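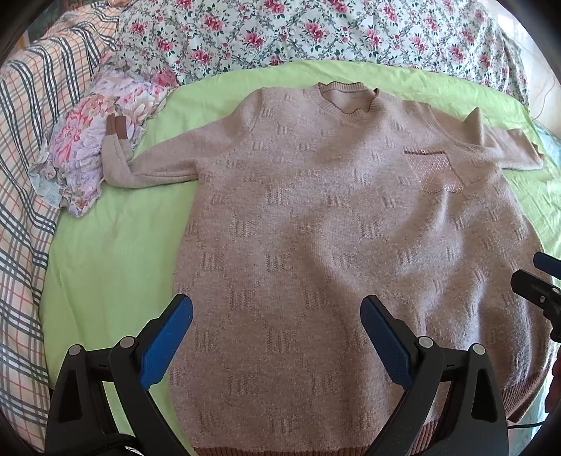 Crew neck, textured knit, reddish-brown cuff.

Test Knitters Wanted: The Stovedmont Sweater

Skakeo is a very small knitting pattern company, and we need people to knit our next sweater before we charge anyone else for the instructions. Our last pattern, the Lindholm, went out after a test by two people, both of whom were related to me. The sleeve section told you to decrease until you had fewer stitches than zero. I got letters.

So we are doing it properly this time. We are looking for 8 test knitters to make the Stovedmont from start to finish and tell us, in plain and preferably printable language, where the pattern goes wrong.

What you'd be knitting

A plain adult pullover with raglan sleeves, worked from the neck down in one piece. The instructions run to 600 lines, and I have read them so often that they no longer mean anything to me. We need at least one tester in every size. If you are at either end of the size chart, please apply even if you think you're too slow. Designers love to add those sizes with a calculator and then go quiet when asked how they fit.

What we ask

You should have finished at least one sweater. Finished means both sleeves. You'll have 6 weeks, starting in January, and we'd like a short note from you at the end of each section. Tell us if your gauge was off. Tell us if you changed something, too. Last time a tester left out the neck shaping, added a hood, and reported that the neckline was "fine."

We'll also want your measurements after blocking, chest, length and sleeve, taken with the sweater flat on a bed or a table and nobody inside it.

There is a group call every Wednesday at 7 p.m. It's optional. People mostly knit and complain, and you may keep your camera off if your hair is doing something.
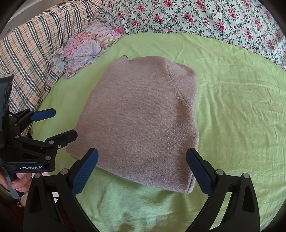

What you get

Yarn for your size, in Trondora wool, and you keep the sweater. You also get the final pattern, your name in the credits, and any two patterns from our back list (including the Lindholm, now with arithmetic). There's no fee, I'm sorry to say. If that rules you out, I understand completely, and my accountant would like to shake your hand.

If life gets in the way and you have to drop out, tell us early and mail back the unused yarn. We won't be offended. Vanishing with enough wool for a size 5X is another matter.

How to apply

Write to Yurani Correa at Skakeo, P.O. Box 461. Include your size, your usual gauge, a photo of something you've knitted, and a few lines on the worst pattern you ever followed. If it was one of ours, say so. You'll go to the top of the pile.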